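Skekidport Larder 3 - planning software for hand-held gripper data 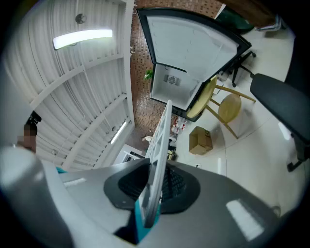
Page 24

Larder is a planner for people who want a robot arm to put things into a refrigerator and have noticed that the refrigerator has opinions. It reads recordings made with a hand-held gripper, works out what the fingers were doing relative to the door and the compartment, and turns that into motions your arm can reach. An open mini refrigerator, a few bottle-like things on the floor and a white perforated finger pointed at the job: we built the product for work like this.

What it does

Larder tracks the path of the gripper through a wide-angle view, with the curved walls and bent chairs that come with it. You do not need to straighten the footage first. It flags the moments when the housing hides the thing you are about to grab, and it lets you mark them by hand if you think you know better. Sometimes you do.

The door model is new in version 3. Earlier releases treated an open door as a flat wall that had wandered into the room. Larder now fits the hinge, keeps the swing of the door as a no-go region, and plans around the inside face too. Ilir Kadrić wrote it over one long March and would like everyone to know that door shelves are next.

Furniture handling is unchanged. Chair legs are still slender, still everywhere, and still merged into one cautious lump unless you turn on fine obstacles in the settings. Planning gets slower when you do. Bring coffee.

What you get

Larder desktop license, one seat
Path viewer with side-by-side replay
Export to Skorik and Carrasco controllers
Finger profiles for flat, curved and perforated fingers
24 months of updates
A printed quick guide - Mali Meredith insisted

What you do not get

A gripper. An arm. A refrigerator. Prolwood sells a decent mounting kit, and we have no arrangement with them beyond owing them a lunch.

Requirements

A desktop machine with a recent graphics card and 16 GB of memory. A typical batch of 28 recordings takes around 3 hours to process. The progress bar is an honest effort and should be treated with kindness.

Known issues

Reflections from ceiling lights on glossy floor tile can show up as a thin phantom shelf. Delete it in the viewer and it stays deleted until you reprocess.

Shiny labels on the gripper housing are sometimes tracked as part of the room. Mask the housing once per device and save the mask with the project.

Undo does not cover hinge edits. Yuxi Zheng has heard about this from all of you.

Ordering

Write to the Skekidport sales desk with your controller model and finger type. Upgrades from version 2 are half price. Quotes go out from Arben Vukadinović, who answers quickly and briefly.

Page updated 12 August 2018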